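From: Ilham Goh
To: plitstead-declutter list
Subject: Re: shoes by the back door, again

On Sunday evening Dorothy Naylor wrote:

> Ilham, you said in February you were going to sort out your summer
> shoes and tell us how it went. Did you? I have a heap of sandals in
> the mudroom that is starting to spread under the bench, and Derek
> says either they get a home or he's putting them out with the
> recycling. My questions are (1) do you keep them in pairs or just
> toss them in, (2) bin, basket or rack, and (3) how do you get the
> grit out of the bottoms? Also does anyone still use that over-the-door
> thing Sheila recommended? Mine fell on the cat.
>
> Dorothy

Hi Dorothy, hi everybody,

Yes I did, finally! It took me a lot longer than I told Elie it would (I said before lunch, ha) and I ended up with opinions about slides that I never expected to have. I'll go through your questions but not in order, sorry.

First thing, get everything up on a table. I used to do this crouched on the floor by the door and my knees would give out before I got to the second pair, so I'd shove it all back and call it done. On a table you can see the soles, and you can see which ones are too far gone to bother with. Mine were nearly all black or close to it, which makes matching a real pain. Two black slides look like a pair from across the room and then you put them side by side and one has a wider strap. I had been wearing a mismatched set to get the mail for I don't know how long.

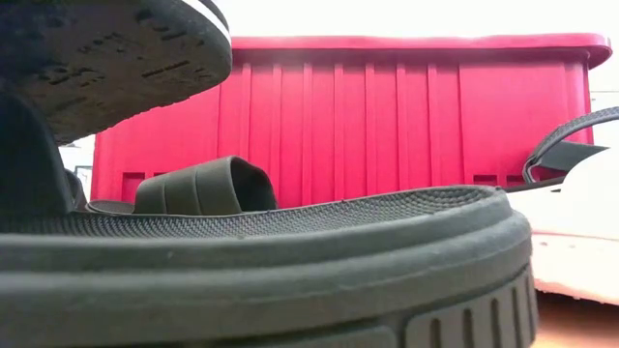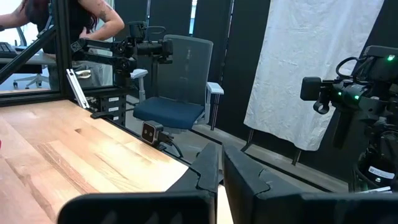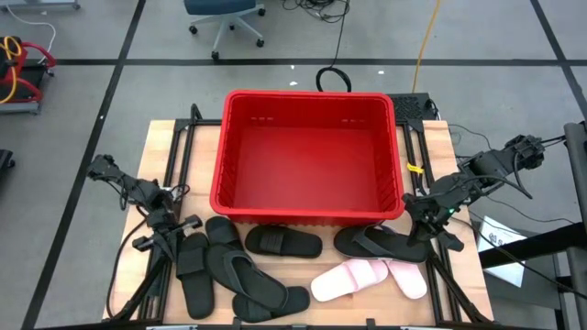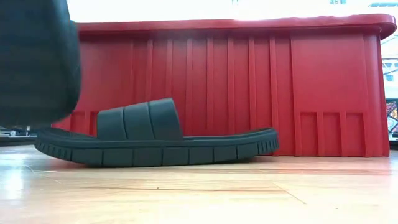

Bin or basket is the part I went back and forth on the most. Racks don't work for flat shoes at my house, the thong ones slide right through the bars, and anything with a lid just gets shoes piled on top of the lid. So I'm firmly on the side of an open basket, rectangular, with walls that flare a little and some slots up along the rims like the red one. You want to be able to drop a shoe in without bending all the way down. Red was Elie's idea and I fought it, but with dark shoes you really do see what's in there against the color, and I'd have ended up feeling around in a gray one like it was a grab bag. Plastic is also easy to hose out, and believe me there will be sand.

Pairs: I do keep them in pairs, but I don't clip them or tie them or anything. Slides go in first, one inside the other, sole to strap. The flip-flops go on their sides along the wall. If you put flip-flops in flat they take up the whole bottom, and then the thick slides sit on top and everything tips out when you pull one. I did it that way the first time and had to start over.

Now the grit. It depends so much on the sole! The chunky ones with the grooves up the sidewall are the worst offenders, the dirt packs into every one of those little slots and a wet rag just slides over the top of it. I use an old toothbrush and dish soap, do the grooves first, then the bumpy part where your foot goes, then rinse and stand them up on their heels to dry. Somebody at Catterall tried to sell me a special sandal brush and it was the toothbrush with a longer handle. Save your money. Don't use hot water on the foam kind either — Sheila Haworth put hers in the dishwasher one summer and they came out a size smaller and sort of curled.

What I haven't worked out is what to do with the guest ones. I've always had a few cheap flip-flops around for people who come over to use the sprinkler, and they belong to no one in particular, so they never get put away by anybody. Right now they're in with ours. I might get a second basket in another color, if I can find one that fits next to the first. Derek, if you're reading this, measure the space under the bench before you buy, and measure it with the door open. I didn't the first time and the basket I got had to go live in the garage, where it now holds extension cords.

About the over-the-door thing, I gave up on mine too. It was fine for kids' shoes and nothing else. If anybody wants it, it's yours, come by any time after four. The cat has my sympathy.

Ilham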